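Trikik two-finger gripper: a month of cupboards and worktops

I've wanted to try the Trikik on a proper arm ever since Ka-ming Chung showed me hers, and in May I finally got one bolted up. We gave it a kitchen to work in, with tall cupboards, tiled counters and plenty of awkward corners. I'm a fan already!

Fitting was a treat. The mounting screws went in without a fight and the controller saw the gripper on the first start-up. I did have to set the tool weight by hand (the menu for this is buried far too deep), but after that the arm felt well balanced, even at full stretch.

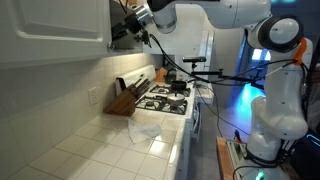

What I like most is how gentle the slow setting is. Our old Hanley had two speeds, fast and alarming. With the Trikik I can close the fingers bit by bit and stop the moment they touch, and that makes small cupboard knobs so much less of a worry. Out of 40 tries at a knob it missed 6, and most of those were down to my own sloppy aiming. The Hanley missed nearly half.

Cables are my one real grumble. The lead is generous, so it hangs in a long loop and wants clipping up before any low work. Nidia Quispe uses the soft ties from Skillunow for hers and I've ordered the same – a shorter lead in the box would be nicer still.

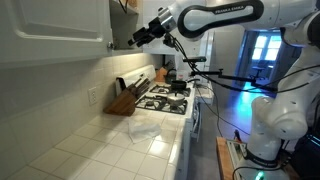

The gripper up at cupboard height, with the side camera on its black mounting arm.

I'd also suggest a second camera if you can stretch to it. A view from the side helps hugely when judging the gap between fingertip and door. The Kakakhel grips a little harder, and if you mostly lift heavy pots I'd look at that first. At 448 pounds the Trikik is the cheaper of the two, though, and for doors and light things I'd pick it again tomorrow.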